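Visit Report: Good Practice in Shared Robot Work Areas, Hemstead Test Hall, Midanthorpe

Members visited the hall on 28 August 2021 to see how its safety rules are applied during tabletop handling and sorting work.

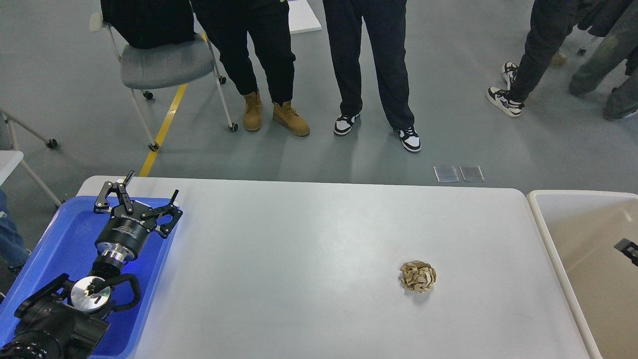
Who may stop the robot during a session? Any person in the hall, including visitors, and no permission is needed.

The operator records each stop before work resumes. The hall's log held 91 entries at the time of our visit.

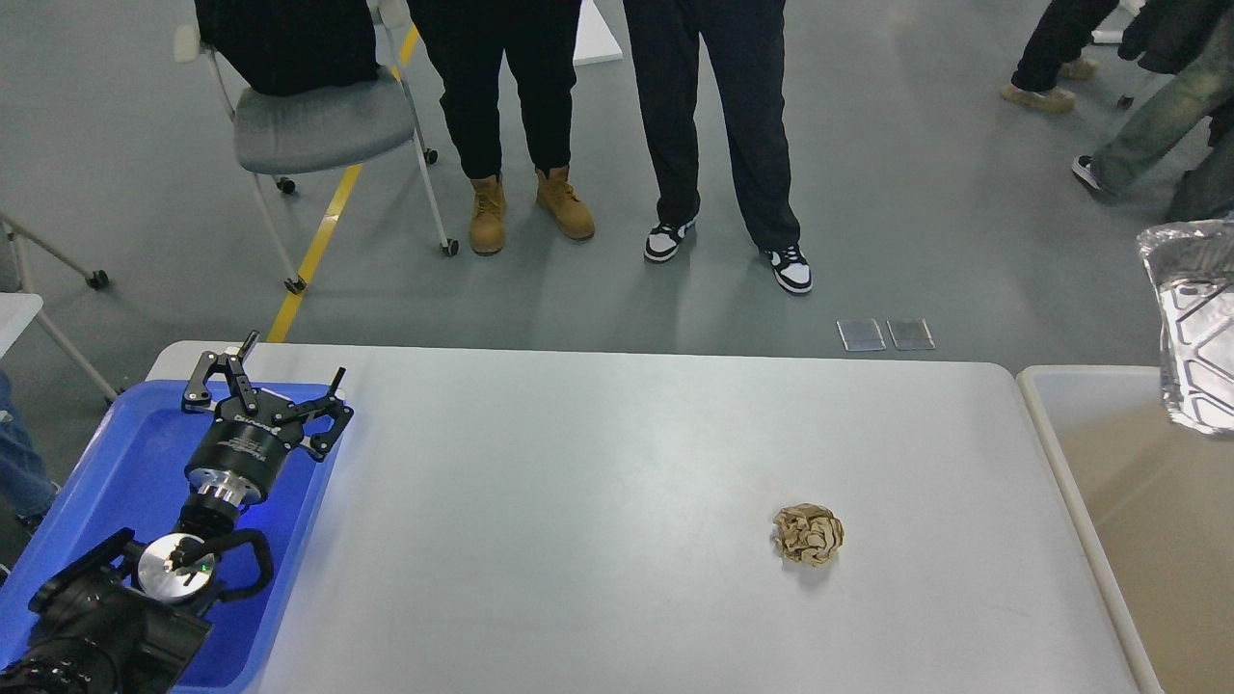

Report by Gerasimos Panagiotou, Standards Officer

Our host, Hubert Lüthi, presented the house rules, which were last revised in January. Arm speed is limited to 200 millimeters per second whenever visitors are present. Floor markings are checked before the first session of the day – a step we recommend to all members.
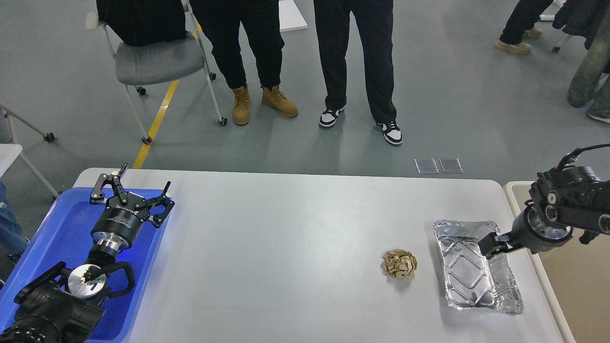
The rules also cover handover between operators. The outgoing operator signs the sheet, and the incoming operator tests the stop button before taking control.

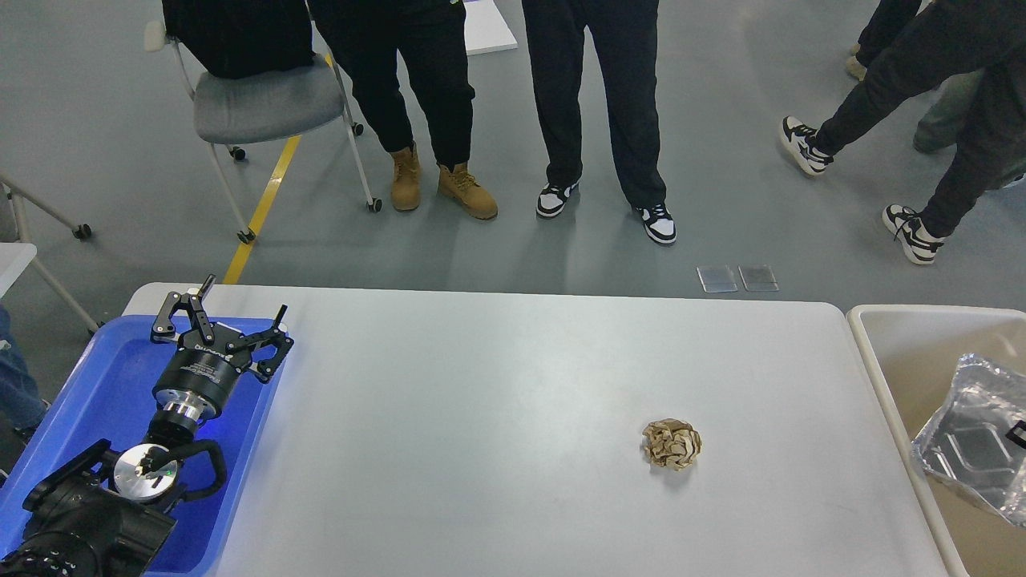 Both signatures are required, even for a short break. Members asked whether the same sheet could be used at the Nägeli site, and Mr. Lüthi agreed to send a copy.

Recent items
Grellar Workshop: Notes on Risk Assessment
Revised Guidance on Visitor Briefings
Annual Meeting Minutes

This site uses cookies. By continuing to browse, you accept our cookie policy.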